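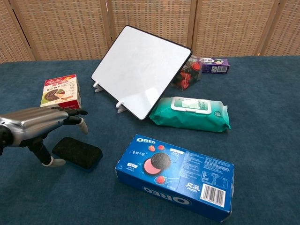 ## 4. Tabletop task set-up: board and eraser

This section covers the first manipulation task supplied with the Mumov two-hand kit. Complete the arm calibration in Section 3 before starting. The hand controller should report firmware 108 or later on both sides. Set out the work area with the target object within easy reach of the hand that will pick it up; the eraser lies flat, felt side up, just below the left hand, and the fingers are only slightly curled. Packaged goods may stay on the table as clutter if they do not block that approach.

### 4.1 Preparing the table

1. Cover the table with a matte, plain-colored cloth. Smooth out large folds. Faint creases do not affect detection.
2. Place a folding screen behind the table and bring the end panels forward on both sides.
3. Set the power supply selector to 230 V or to the local line voltage, as marked on the rating plate.
4. Switch on the base and wait for both hands to finish homing.
5. In Pilter, open **Tasks > Tabletop** and load the profile `board_wipe`.

**Note:** Profiles made with an earlier release of Pilter must be converted before loading. See Appendix B.

**Caution:** Keep hands and loose clothing out of the work area during homing. The fingers open fully before they close.

### 4.2 Setting the grip

The default grip profile is intended for rigid objects with flat sides. Soft packs need a lower closing force and are covered in Section 6.

1. Select the active hand.
2. Set **Closing force** to 125. The value is a controller unit and cannot be read as newtons.
3. Set **Approach height** so that the thumb clears the cloth by at least the thickness of one fingertip pad.
4. Press **Test close** with nothing between the fingers. The thumb and fingers should meet without clicking.
5. Save the profile under a new name. The factory profile is write-protected.
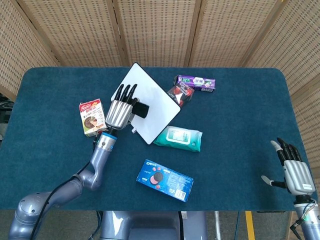 ### 4.3 Holding the board

Thin, flat objects are held at the edge. The thumb goes to one side of the object and the fingers support the face, and the second hand is parked unless the profile calls for it. In the arrangement used for this task, the left hand has its thumb on the edge of the tilted board while the right hand rests idle at the right side of the table with its fingers up. Use the same parking position when recording your own profiles with one active hand.

1. Move the active hand to the edge with the jog controls at low speed.
2. Close the thumb first, then the fingers.
3. Check that no cable is pulled tight at the lower joints. Reroute it if necessary.
4. Press **Hold** and watch the force trace for several seconds. A flat trace is acceptable.
5. Press **Release** before you power down.

**Caution:** Do not press down on a held board. The wrist ring is not rated for side loads applied by hand.

### 4.4 Error messages

| Code | Meaning | Action |
|---|---|---|
| 230 | Grip lost | Raise closing force by one step and repeat 4.2 |
| 537 | Thumb position not reached | Remove the obstruction and home the hand again |

If code 537 returns after homing, export the log from Pilter and send it to Hnatiuk service in Drandville with the serial number of the hand. Do not open the forearm housing.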